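Lurnmont robotics club gets its hands on the keys

Friday nights at the Lurnmont robotics club have gotten a lot busier since February, when we had 9 members and one very patient laptop. We're up to 14 now, and I dropped in on 23 Jun 2023 to see how the two-arm project is coming along (I also brought doughnuts, which helped).

The job they've set themselves is sorting keys. It sounds easy until you try programming it! Keys are small and flat, and on a shiny black tabletop the reflections give the software a second set of everything to worry about. Aidan Hayes wrote most of the grasping code and has renamed it Pernura — I didn't get a straight answer as to why.

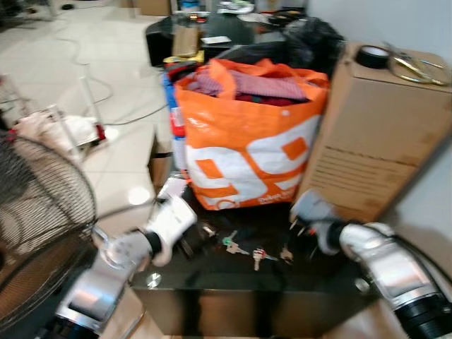
Gijs Hermans told me the hard part is getting the left and right arms to agree on who goes first, and that he'd take a slow program that waits its turn over a fast one any day. He wants the handoff working before the group touches anything heavier.

The club has raised $701 toward its $2630 goal for the fall, mostly through the bottle drive on McGrath Street. If you've got empties in the garage, they'd love them — and if you've got a teenager who likes taking things apart, send them along too. Beginners are welcome and you don't need your own computer.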